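Skuvby Forum > Bags and Packing
Small orange pouch: worth it or not?

1. konrad_cz
25 October 2020
Everyone says a bright pouch ends the rummaging. I doubt it. Mine sits on the butcher-block top with something brown in the opening and I still have to pull it wide to see what. 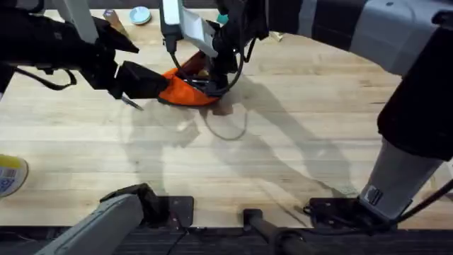 2. Marianna K
Disagree. I've had 3 of these, all orange, and I never lose them. Losing things inside is down to you, Konrad.

3. lech_m
Finding the bag was never the problem, was it? Creases everywhere, and a shiny fabric like that will look tatty by November. The loop on the zip is handy, I'll give it that. Is that label "Seeed"? And the black tape, does that go in too?

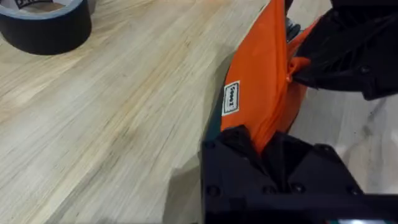

4. konrad_cz
Reads like it, yes. Tape stays out, it's too fat.

5. Marianna K
Have you tried it, or just decided?

Contact us | © Skuvby Forum | Back to top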